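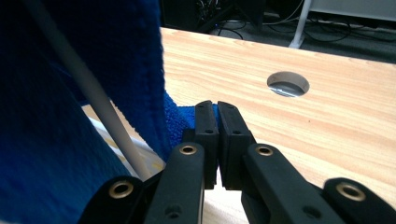 4. Rules for the operator and the work table

4.1 Scope of the rules

The rules in this section apply to demonstrations recorded with two hand-held grippers on a table, where the objects include at least one piece of cloth. They were first written at Prurner as a single page next to the recording station, and later revised together with Maes after the first round of checking. We keep the wording "shall" for a rule that can cause rejection of a recording, and "should" for a rule that only gives a remark in the log.

Cloth needs separate treatment. A rigid object has a pose, and the pose can be written down before the recording. A towel has a shape which changes with every grasp, and two operators will not describe it with the same words. In our first version we asked for the cloth to be "placed neutrally", and the five operators understood this in different ways. The present version asks only for what another person can check from the video.

4.2 Start state

Rule 1. The cloth shall lie on the table at the start, in the form written in the task sheet (flat, folded once, or dropped).

Rule 2. A corner of the cloth may pass over the table edge only if the task sheet allows it.

Rule 3. Both grippers shall be held in the hands before the recording starts, and neither shall touch the cloth.

Rule 4. Objects which are not named in the task sheet shall be removed from the table top. Tape marks may stay. 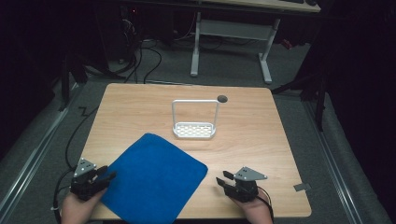
Gradonon Working Group on Manipulation Data
Section editors: Prurner and Maes

Figure 3. Table with a blue cloth, a white soap holder and two hand-held grippers. One corner of the cloth hangs over the near edge.

The arrangement in Figure 3 is acceptable under Rule 2 only for task sheets of the type "edge allowed". For the other sheets the same arrangement shall be corrected before recording. The angle of the cloth is free — we decided not to prescribe it, as a fixed angle makes the data too uniform for training.

4.3 During the recording

Rule 5. The operator shall close the fingers on the cloth at a place which is visible to the gripper camera. Grasping through a hidden layer is not permitted, even when it is faster.

Rule 6. A failed grasp shall not be cut out. The operator opens the fingers, moves back and tries again in the same recording.

Rule 7. Each cable should leave the table by a side where it does not cross the cloth.

Rule 8. The operator shall not correct the cloth with bare fingers after the start.

4.4 Effect on rejection

We applied the eight rules to 1,924 recordings. Of these, 261 were rejected. Rule 5 gave the largest part, and Rule 8 was broken mostly near the end of a session, when the operators were tired. The Zalletti checklist, which we used before, has no rule about hidden layers, so the two procedures can not be compared directly on this point.

Rule 6 was the most discussed. Two operators considered that a retry makes the demonstration look bad and preferred to start again. We keep the rule, but the log now has a separate field for retries, and the person who trains the policy can filter by it. Whether retries should be weighted in another way during training is outside of this section and is treated in Section 6.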